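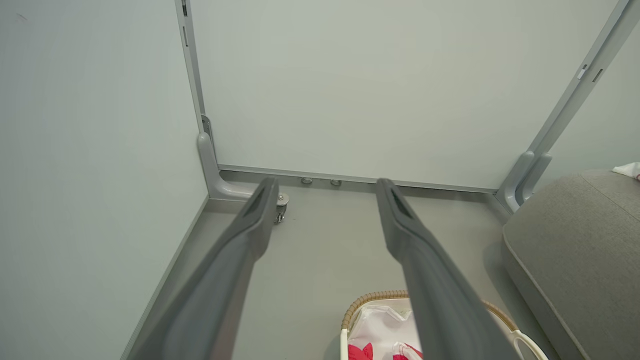 The gripper and a basket with red and white fabric in it, at the shared workshop in Wernham.

Wernham workshop's two-armed robot takes on the washing

A two-armed robot being put together at the shared workshop in Wernham will be shown to the public in June, its builders have confirmed. They call it Zultov, and they say it will one day put a household's clothes away.

One day is doing a lot of work there. Zultov has been in progress for nearly 15 months and has swallowed 2000 pounds of members' money, before counting anyone's evenings. Its present task is a good deal smaller than a household's washing. It has to lift a garment off a padded seat and lower it into a basket on the floor.

Kilian Lüthi, who started the build, says the latest set of trials ran to 83 attempts. He would not say how many went well, only that the figure was "moving the right way". A written log was promised to the Wernham members in spring and has yet to turn up.

The arms are a matching pair in layout if not in colour, one with a bright green cover at the wrist and the other with a white one. Lüthi says the covers will be the same by the time of the showing. Whether the garments will be any trickier is less clear. Cloth is hard going for machines far dearer than this one, as it seldom lies the same way twice, and a single basket between some plain panels is a kinder place than most bedrooms.
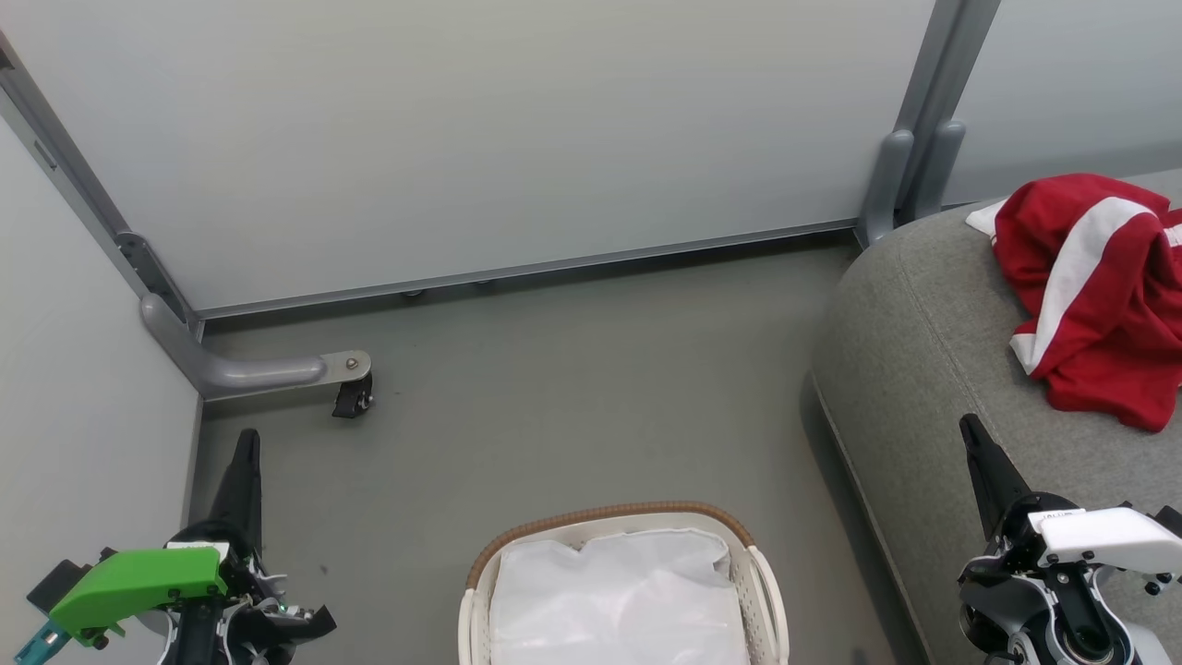
Fabian Kuster would sooner the group stopped talking about bedrooms altogether. The money was given for a pair of arms that members could learn on, he said, and on those terms he is content with it, but he wants the log put up on the wall before anyone from outside is asked to come and watch.

A similar build at Esilthorpe, known as Sowah, was shown to visitors 3 times and has since been taken apart for its motors. Lüthi says the two have little in common.

The Wernham showing is planned for a Tuesday evening. Entry is free, and there will be a tin by the door for the next set of motors.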